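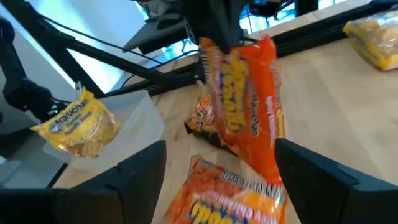 Orange packets on the table, with a yellow Maruchan packet over the front edge of the bin.

Print this ticket | E-mail this ticket

Ticket 159: Noodle packets won't stay inside the sorting bins, lids won't close
Product: Stekach open bin, clear, 8 litre, with clip-on lid
Category: Storage and sorting
Status: Closed
Raised by: Veerle Timmermans
Handled by: Malcolm Rowbotham, Novton storage desk

Problem as reported

We sort instant noodles and snack packets by colour and put each colour in its own bin. The bins are Stekach 8 litre, bought through Msimang in October. The packets come mixed, loose in a carton, and get tipped out on a wooden worktable.

The trouble is that packets end up over the rim. Some lean out of the front, some slide back on to the table when the next one goes in. When the bin is full the lid sits on top of the packets and won't clip. If we press it down the noodles break, and we've had complaints about bags of crumbs.

We tried turning the bins round so the long side faced front. It made no difference. We also tried putting fewer packets in each bin, but then they fall flat and the next one goes in crooked.

Is the bin the wrong size or are we filling it wrong?

First reply from the desk

Thanks for the details. Before looking at the size of the bin I need to know the following.

Are all the packets the same length, or do you have the long noodle packets in with ordinary snack bags?

Do you put them in on end or lying down?

Is the table level?

Do you stack the filled bins, or do they go straight on to a shelf?

Please also empty one bin and put it on the table with nothing in it. Press each corner. A bin that has been stored under weight can get a bowed base, and then everything in it leans to one side.

Answers from the customer

Packet lengths vary. The noodle packets are all much the same, but the snack bags are wider and puffier and the ends crumple. Both sorts came in the last carton.

We have no rule about which way up. Whoever is doing it puts them in as they come. The red ones are mostly on end and the yellow ones mostly flat.

The table is level, checked with a spirit level both ways. Filled bins go on a shelf, two high, with the lids on. That is why the lids matter to us.

I pressed the corners on every bin. One rocks slightly, the others sit flat. The one that rocks had been at the bottom of a pile in the store cupboard.

Troubleshooting

Step 1. Take the large bags out first.

Large snack bags should not go in the 8 litre bin at all. They hold a lot of air and the top end springs back after you let go, which pushes the smaller packets up and over the rim. Put the big ones to one side before you start on the rest.
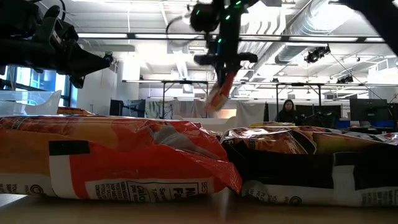
Lay them flat, label side up, so that the best before dates can be checked at the same time. They can go in the deeper Stekach box or stay in the outer carton. Don't fold the ends over to make them fit. The seal is the weakest part of the bag and a fold across it will split sooner or later.

Result from customer: Done. The large bags are in a carton under the table for now. The bins are better, but yellow packets still come over the edge and the lids still won't clip on two of them.

Step 2. Swap the bin that rocks.

Put the rocking bin at the end of the row and use it for odds and ends, or send it back to Msimang if it is still within the return period. Warm water will sometimes take a slight bow out of the base. Leave it upside down on a flat surface overnight afterwards, with nothing on it.

Result from customer: Tried the warm water. It still rocks, though less than it did. Msimang are sending a replacement. The packets in the other bins are no different.

Step 3. Pick one direction for each bin and keep to it.

A bin with some packets on end and some flat will take fewer than either way on its own. Noodle packets have a hard block inside, so they will stand on end if they have something to stand against. Start at one short end with the first packet upright and work along. Don't drop packets in the middle of an empty bin, and don't build up a heap beside the bin to be dealt with later. The heap always gets pushed up against the bin and then things go in sideways.

Bring packets across one at a time from the edges of the table and leave a clear strip in front of each bin. 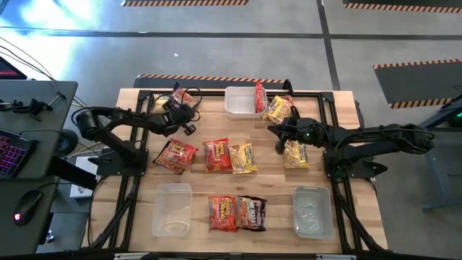 Step 4. Measure a packet against the bin.

Stand one packet on end inside an empty bin and lay a ruler across the rim. If the top of the packet is above the ruler, that sort of packet can't stand up under a lid, however tidily you do it.

Result from customer: The red packets stick up 32 mm above the rim when they stand on end. The yellow ones do as well, near enough. Lying flat they are fine for height, but if the pile isn't straight the bottom one creeps out over the edge.

Step 5. Choose between lid and no lid.

With those measurements the flat lid will never close over upright packets. There are two ways round it. Lay everything flat and clip the lid, or stand everything up and leave the lid off. Standing is quicker to count and quicker to take from. Flat is the only way if the bins must go two high.

For a flat stack, put the first packet hard against the back wall and square each one up as you add it. Crinkled ends should all point the same way. Check the bottom packet before you carry on, as it takes the weight of the rest and it is the one that slides. If you can't get a finger between the top packet and the rim, stop there.

The domed Toso lid does fit this bin and gives more height, but it can't be stacked on, so I wouldn't buy it for your shelf.
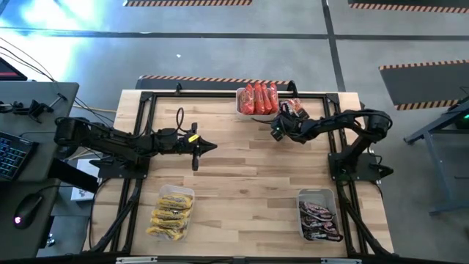
Veerle Timmermans: We've gone for both. Red stays on end with no lid, on the top shelf where nothing sits on it. Yellow goes flat with the lid clipped on. I marked a line inside the yellow bins with tape so people know where to stop. We did a full batch of 500 this way and every lid went on. Two packets in the batch had split seals, but they were already like that in the carton.

Desk note

Tape line is a good idea, keep it on the inside wall so it doesn't catch on the lid clips. I've asked for the height limit for noodle packets to be added to the product page, as it only gives the volume at present.

Follow-up from customer

The replacement bin came from Msimang and sits flat. One question left over. Can the bins go through a dishwasher? There is noodle dust in the corners.

Desk reply

Bins yes, top rack, low temperature. Lids by hand, the clips go stiff otherwise. Closing the ticket, reply to the same e-mail if the yellow bins give any more trouble.

Print this ticket | E-mail this ticket

Recent tickets in Storage and sorting

Stekach lid clips snapped in cold store
Toso domed lid: which bins does it fit?
Labels won't stick to frosted plastic
Bowed base after stacking empty bins
Returning a single bin from a multipack bought through Msimang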